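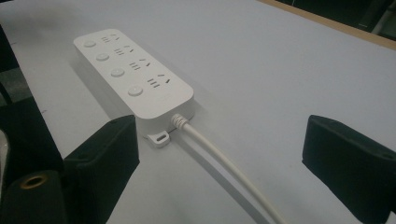 Fergal Mac an tSaoi llega al taller de Brirnau con dos termos, uno de café y otro de té, y los deja en la repisa de la ventana antes de saludar. Enseña tecnología aquí desde hace seis cursos y lleva el grupo de robótica de las tardes, que se reúne a las cuatro y media y rara vez acaba a la hora prevista. Nació en Irlanda, habla un castellano rápido y lleno de giros de los alumnos (él dice que se los han contagiado, ellos que los usa mal) y se entusiasma con una facilidad que da gusto.

El proyecto de este año se llama Stalon. Consiste en enseñar a un brazo robótico a ordenar una mesa de trabajo: recoger cables, regletas, destornilladores, rollos de cinta, y dejar cada cosa en su sitio. Para conseguirlo, los estudiantes hacen primero la tarea ellos mismos con una pinza de mano que lleva una cámara, la repiten muchas veces y con esas grabaciones entrenan el modelo que luego mueve el brazo.

«El primer mes querían saltarse las grabaciones», cuenta. «Querían ver el brazo moviéndose ya, y lo entiendo, ¡yo también quería! Pero les dije: coged la pinza, intentad agarrar una regleta por el lado del cable y me contáis. Estuvieron toda la tarde. Volvieron con una libreta llena de cosas que yo no había pensado».

La libreta existe y me la enseña. Es de espiral, tiene las esquinas comidas y en la primera página alguien ha escrito «ENTRAR ABIERTO, CERRAR DESPACIO». Siguen varias hojas de dibujos de agarres, con flechas y tachones. Hay una página entera dedicada a los cables, con una discusión en los márgenes a tres colores de bolígrafo sobre si conviene sujetarlos antes de mover lo que cuelga de ellos.

Le pregunto qué tiene de difícil una regleta, un objeto que a primera vista parece una caja alargada sin más.

«¡Es un objeto estupendo!», responde, y se le nota que llevaba rato esperando la pregunta. «Es rígida, pero va unida a algo que no lo es. La coges perfectamente, la levantas y el cable decide otra cosa. Te la gira, se engancha con lo de al lado, arrastra un destornillador. Y luego está el color. Una regleta blanca sobre una mesa clara es un buen ejercicio para cualquier cámara. A veces lo que mejor se distingue es la sombra, y de ahí salió una conversación larguísima sobre las lámparas del aula».

La conversación sobre las lámparas terminó en una decisión del grupo: grabar a distintas horas, con las persianas subidas y bajadas, para que el modelo no aprendiera una sola luz. Fue idea de los de segundo. Mac an tSaoi lo subraya porque al principio los mayores no les hacían demasiado caso.

El conjunto de grabaciones que preparan para Stalon debía llegar a 1000 demostraciones. Cuando visito el taller, la cifra escrita en la pizarra es 938.

«Podríamos tener más, pero tiramos muchas», explica. «Cada demostración la revisa alguien que no la ha grabado. Si la pinza empuja el objeto antes de cerrarse, se marca. Si el que graba ha dudado en medio, se marca también, y lo discutimos. Al principio se lo tomaban como una nota, casi como un suspenso. Ahora se pelean por revisar, que es el trabajo en el que más se aprende».

¿Y no resulta monótono repetir el mismo gesto tantas veces?

«Hay tardes que sí», admite. «No voy a venderte que grabar la regleta por cuadragésima vez sea una fiesta. Lo que hacemos es cambiar de puesto cada 10 minutos. Uno graba, otro coloca los objetos, otro apunta. El que coloca tiene bastante mala idea, eso también te lo digo. Pone la regleta en diagonal, o boca abajo, o con el enchufe debajo de la caja. Y es justo lo que necesitamos, porque si la pones siempre recta el brazo solo sabrá recogerla recta».

Hacia las seis prueban el modelo. El brazo está en la mesa del fondo, atornillado a un tablero que los alumnos lijaron en marzo, y el software de control es Panovia, que el grupo empezó a usar este curso después de pelearse todo el anterior con un programa propio. La primera prueba sale mal: el brazo baja, se queda parado a un palmo de la regleta y vuelve a subir. Una alumna se ríe y apunta algo. En la segunda la agarra por un extremo, la levanta, la pierde, y se oye un «¡casi!» de todo el taller, incluido el profesor.

La tercera funciona. El brazo recoge la regleta por el centro y la deja en la bandeja con el cable colgando por fuera. Los aplausos duran más que la maniobra.

«Esto del cable por fuera lo tenemos que arreglar», dice él, todavía aplaudiendo. «Pero fíjate en cómo ha corregido la muñeca antes de cerrar. Eso nadie se lo ha programado como una regla. Lo ha sacado de ellos, de cómo lo hacen ellos con la mano. A mí me sigue pareciendo una maravilla, y llevo meses viéndolo».

En junio el grupo viaja a la muestra escolar Ó Néill, donde cada equipo dispone de una mesa desordenada por el jurado y de 2 intentos para recogerla. Los objetos no se conocen de antemano, salvo el tipo general. El año pasado el taller quedó en mitad de la tabla por culpa de un rollo de cinta adhesiva que se pegó a la pinza y no hubo manera de soltarlo. Desde entonces hay cinta en todas las sesiones.

Sobre el resultado de este año, Mac an tSaoi prefiere hablar de otra cosa. «Me gustaría que el brazo fallara de una manera que sepan explicar. Si al terminar se acerca el jurado y pregunta qué ha pasado, y una chica de quince años le contesta que faltaban ejemplos con el cable cruzado por delante, yo me vuelvo a casa contentísimo. Bueno, y si además ganamos, pues más».

Varios de los alumnos han llegado sin saber programar. Uno venía del club de teatro y resultó ser de los más finos con la pinza; otra entró para acompañar a una amiga, la amiga lo dejó y ella mantiene ahora el código que separa las grabaciones válidas de las descartadas. No hay prueba de acceso, ni la habrá mientras quepan. «Y si no caben, sacamos una mesa al pasillo», añade.

Antes de irme me pone la pinza en la mano y me coloca una regleta delante, atravesada. Entro demasiado cerrado, la empujo y el cable se lleva por delante un lápiz. El chico que está apuntando levanta la vista, muy serio, y escribe «descartada». Mac an tSaoi vuelve a colocarla en su sitio y me dice que otra vez, que ahora más despacio.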